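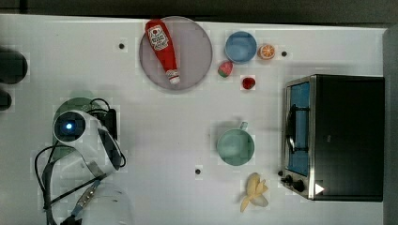 Grevillow Shed Forum
Robots and Automation > Build logs

Arm on the white table: grasping is going well, except for the bottle

clenora_dad
Posted 2024-07-11

Hello all, long overdue update from our corner of the shed. For those who missed the May thread, Natnael Lencho and I have been slowly getting a secondhand arm to pick up toy food and put it where it's told, mostly of an evening after the woodturners have packed up and the dust has settled (more on dust another time, it's a sore point).

The table is set up much as it's been all week. Lavender plate with the ketchup bottle lying across it, blue bowl, the mint mug, toaster oven over on the right, and the fruit spread about the place. The long-term plan is for the arm to open the oven door by its handle, but I'm not letting it near that until it behaves itself with the small stuff.

We did 200 tries over the past fortnight, same light and same table, just moving the toys about between goes. 87 of the misses and fumbles were the bottle, which is a bit rich for one object. It either pinches the tapered end and the whole thing swings around, or it catches the rim of the plate on the way down and shoves everything along. The strawberry it picks up like it was born to it.

Has anyone had luck with a long smooth thing lying on a plate? I'd love to hear from you before I start gluing bits of rubber to the fingers.

meredith_k
Lovely to see this one moving again! I'd been wondering how you two were getting on. My first thought is that you're asking it to do two jobs at once, because the plate rim is a fence and the fingers have to come in over it. Put the bottle straight on the table for a night and see what the numbers do. If it's suddenly fine you know it's the approach height and you can leave the fingers alone.

Also, do you pick the grasp point yourself or does the camera side do it? When I did something like this with my kids' tea set, mine kept going for the cap because it was the edge it could find most easily. White cap on a white table might be giving you the opposite trouble.

clenora_dad
The camera side picks it, from an overhead view plus what it gets at the wrist. And yes, I think you've hit on something with the white cap, it often seems to think the bottle is shorter than it is. Then it works out the middle of the red part and calls that the middle of the lot.

solder_and_scones
I'm going to be the grump here and say the white table is your problem full stop. Chuck a dark green cloth over it and try again. I fought with a white bench for an entire winter and I'd never go back.

Amanuel Tekleab
Have to disagree a bit there. A cloth bunches up the moment a finger touches it, and then you've got wrinkles throwing little shadows that look like edges. White is a pain for white things, sure, but everything else on that table is coloured and he says the strawberry is fine. I'd keep the table and put a band of coloured tape around the cap. Costs nothing and comes off again.

The other thing I'd look at is the cables. They loop out quite a way from that arm, and on mine a loop like that was tugging the wrist over by 4 mm whenever it reached across to the far side. That doesn't matter for a mug, but it's plenty for a skinny bottle end. Clip them in along the arm with a bit of slack at each joint and then run your calibration again.

solder_and_scones
Pin the cloth at the corners and pull it tight, it doesn't bunch. But fair enough on the tape, that's a quicker test than mine.

cimorard
Long-time reader, hardly ever post, so please be gentle. Could I ask what you're doing about the peeled banana? I have one very like it with the flaps fanned out and my gripper takes hold of a single flap nearly every time, lifts it beautifully and then drops the lot halfway to the bowl. I've done 400 goes at it and I'm no further along than I was at Easter.

clenora_dad
Welcome, and goodness, 400! We cheat, I'm afraid. Natnael drew a box around the solid end by hand on a stack of pictures and told it to only ever go for that bit. It's better than it was, though it still grabs a flap if the banana's turned the wrong way to the arm. I'll ask him to post how he did the boxes, he explains it much better than I do.

meredith_k
Please do, I'd read that too.

clenora_dad
Right, so the order of business is bottle off the plate first, then tape on the cap, then cables, and only one change a night so I know which of you to thank. The cloth is fourth on the list, scones, I haven't forgotten you. We're back in on Saturday if anybody wants to pop by and have a look.

Amanuel Tekleab
I'll bring the cable clips.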